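Call for participants: in-car voice and phone pairing study

Mikness is looking for licensed drivers to take part in a paid study of how people use their phones with the screen in a car. We make dashboard software for two smaller car makers, and the next version, Grodero, is at the stage where it needs to be used by people who did not build it.

We need people who drive at least three times a week and use a phone for directions, music or calls. Both iPhone and Android users are welcome. You do not need to own a newer car. If your car has no screen at all, please apply anyway, as we have few people in that group so far.

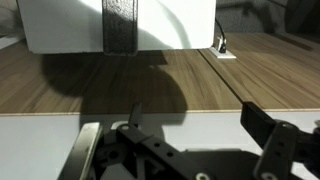 Each session lasts two hours and is held at our Wisisbridge office. The first part is done at a desk with a dashboard screen and steering wheel controls. You will pair your phone, set a destination, answer a call and change the music by voice. The second part is in a parked car in the lot behind the building. There is no driving on public roads in this study.

We record your voice and the screen. Voice recordings are kept until September and then deleted. We do not copy your contacts or messages, and the pairing is removed from the system before you leave.

You must be 21 or older and able to read English on a small screen. People with a regional or foreign accent are especially encouraged to apply. Current employees of Mikness, or of our mapping supplier Brøndum, cannot take part. 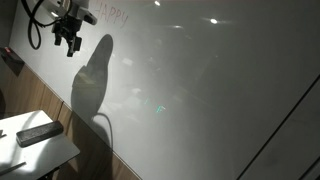 Payment is by bank transfer within 10 working days. Parking is free. If you take the bus, keep your ticket and we will refund it.

To apply, write to Genalyn Dimaculangan, study coordinator, at the Wisisbridge office. Include your phone model, the make and year of your car, and the times of day that suit you. Sessions start at 1000 and the last one ends at 1630.

Applications close 26/11/2022. We will reply to everyone, including those we can't place.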